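Drumden small rooms - desk and floor check, with my comments
Checked by: Rutilio Rosales
Date: 2024-08-03
Building: Drumden, old wing (1905)
Next check: October

I do these on foot with a mug of tea in one hand, so please forgive the handwriting on the paper copy - Haruto Noguchi typed up the last one and couldn't read half of it. I've typed this one myself and kept the comments in, as people told me they read those and skip the ticks. OK means OK, LOOK means I want somebody to look at it, and FIX means it goes on the repairs list today.

1. Door and way out
Door opens all the way - OK
Door closes on its own - LOOK
Comment: It closes if you give it a shove, and not if you let it swing. The closer was adjusted at the last check and it's drifted again. I'd like it done properly this time instead of me going at it with a screwdriver. The lock's fine, and the key is on the hook with the others.

2. Lights and switches
Ceiling light - OK
Switch plate tight to wall - FIX
Comment: Loose on one side. You can rattle it with a finger, and now that I've told you that you'll all go and rattle it. Please don't! It's one screw and Shinji Kubo says he has a box of them.

3. Sockets and plugs
Socket fronts not cracked - OK
No adaptor plugged into another adaptor - OK
Test stickers in date - LOOK
Comment: One sticker has been rubbed so much I can't read the month. I've put it down as out of date, which is what we agreed to do when we can't tell. Everything else was fine when I went through the lot.

4. Floor
Nothing spilt or sticky - OK
Walkway from door to desk clear of bags and boxes - OK
Comment: Much better than last time, when I had to climb over somebody's delivery to reach the window. Whoever moved it, thank you.

5. Window and air
Opens and stays open - OK
Catch works - OK
Comment: Stiff, like every window on this side. I leaned on it and it went. If you're not the leaning sort, ask someone, and don't stand on a chair to get a better push at it (you know who you are).

6. The long white desk, the L-shaped one
Stands level - OK
Edges and corners not chipped - OK
Bolts under the top - LOOK
Feet not sticking out where people walk - LOOK
Comment: I like this desk. The corners are rounded and so is the cut-out at the front, and after years of walking into the sharp oak thing we had before, my hip likes it too. One bolt underneath turned when I tried it by hand, so that wants a spanner. The legs are white metal, and the one under the bend stands on a wide T-shaped foot. It's the foot I'd watch. You come round the inside of the bend looking at the desktop and your toe finds it before you do. There's a little red mark down there, but I wouldn't call that a warning. A strip of proper tape along the foot would do, and we've got yellow left over from the Bukano stairs.

The top has a faint patch in the middle as well, squarish, a smudge or a bit of wear, I can't decide which. Not a safety point. I went at it with a damp cloth for a minute and then my tea was getting cold. If somebody has the right cleaner, have a go, but try a corner first.

7. Bottles and liquids on the desk
Bottles standing up - OK
Bottles kept away from the front edge - OK
Caps on when not in use - LOOK
Everyone knows what's in them - LOOK
Comment: Right, my favourite subject. I don't mind bottles in the room. I do mind a bottle that one person thinks is cold tea and the next person thinks is floor cleaner, and brown liquid is the worst for it, because nearly everything is brown! So the rule I'm writing in from today is that if it has anything in it, it has a name and a word on it. "Tea" will do. "Haruto's tea" is better. And if you pour something into a bottle that used to hold something else, the old label comes off first, please, no leaving it for later.

As for where they stand, I'd sooner have them at the back by the wall than at the front where a sleeve can catch them. The tall dark brown one is up by the back corner, with the clear plastic one and its bright green cap next along, and that end of the desk is where I'd keep them. I've put LOOK for the caps and the contents until each one has been asked about.
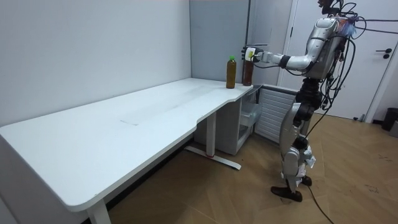 Tomoyo Wada: Could we make it one place for all the rooms and write it on the sheet? Back corner is fine by me. In the Sopacua rooms we put down a shallow tray with a lip, and when something does go over it stays in the tray and doesn't run down the back of the desk to the sockets. I'd also want a different rule for glass. Plastic can stand where it likes at the back, but glass should go in the cupboard when people leave for the day. And can "a word on it" please mean on the side of the bottle, not on the cap? Caps get swapped.

Rutilio: Yes to the tray, and yes to the caps, I hadn't thought of that. I'll change the line to "name and contents on the side". Glass in the cupboard is fine if the cupboard has room, and at the moment it has 18 rolls of paper towel in it. I'll move them.

8. First aid and spills
Kit sealed and in date - OK
Paper towels within reach - OK (see above, very much OK)
Spill sheet on the wall - FIX
Comment: It's come down again. Tatsuya Sasaki found it behind the radiator. New one to be printed, and this time with screws and a frame.

To do
Door closer - Rutilio to book
Switch plate screw - Shinji
Desk bolt and tape on the foot - Tatsuya
Tray for bottles - Tomoyo to send me the size of hers
Spill sheet - Haruto to print, A4, not the tiny one
Bottle names - all of you, by the time I come round again in October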